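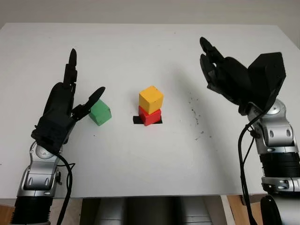
Karlijn Van den Broek remembers that the first season at Retbridge was played on a borrowed field, with one set of goals and two footballs to share between the age groups.

The Retbridge Soccer School was founded by Salvador Ramalho to offer regular coaching to players between the ages of 9 and 17. The school now has 268 registered players and enters teams in the Bodby Youth League each fall. Home games are played at Prins Park.

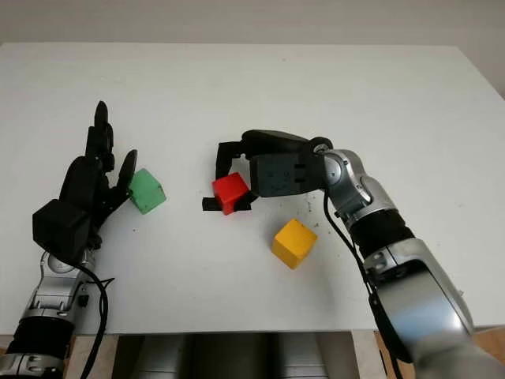
Three cubes on the table

Coaching follows a single plan across all age groups. Younger players train twice a week, with short games at the end of each session. Older players add a tactical class and may apply for the goalkeeper program – places are offered after a trial in July.

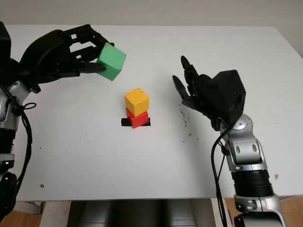 Do new players need experience with another club?
Beginners are welcome in every age group up to 12. Older applicants are asked to attend a trial session.

The school is a nonprofit body and is supported by Jastau, whose grant paid for fees and equipment for 87 players last season. 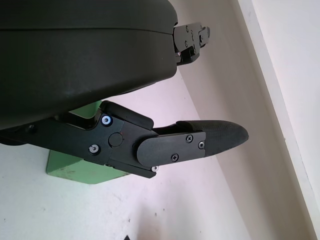 The same grant covers travel to away games and the cost of referee training for players over 15. Families who wish to apply should write to the school office before the end of July. Decisions are sent by mail.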